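4.2 Who stays for the surprise guest

I went into this part of the study pretty sure I knew what I'd find. Everybody who has been to an outdoor rap show has a story about the surprise guest, and I figured the crowd at Staltcombe would be no different. We handed out 500 short cards at the gate over 3 festival days and asked people to write down which act they came for and when they planned to leave. I read every card that came back (my kitchen table was a mess for most of December).

What I hadn't expected was how little the rumor mattered to the people near the front. They came for Altard, they knew the songs, and they would have stayed anyway! The rumor did its work farther back, among folks who had bought a day ticket for Zulu's early set and were thinking about the train home. Several of them wrote the word "maybe" next to their leaving time, and I ended up coding that as its own answer.

I also talked at length with 18 people who had been to the smaller Brakano show, where the room holds 2,000 and no guest was ever hinted at. They were much more relaxed about leaving early. One told me she liked "knowing what I paid for," and I keep coming back to that when I read the Staltcombe cards. 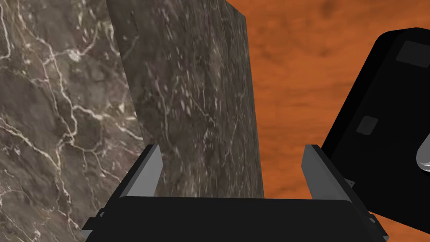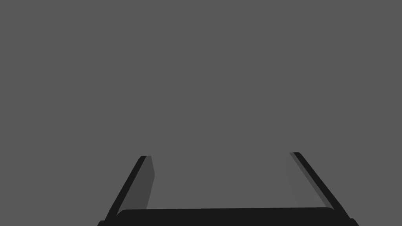

Figure 3. Two simulated views: veined marble (first) and a dark gripper against plain gray (second).

4.3 Ticket price and patience

Price was the messier question, and I'll admit my first pass at it was too simple. I had lumped day tickets in with weekend passes.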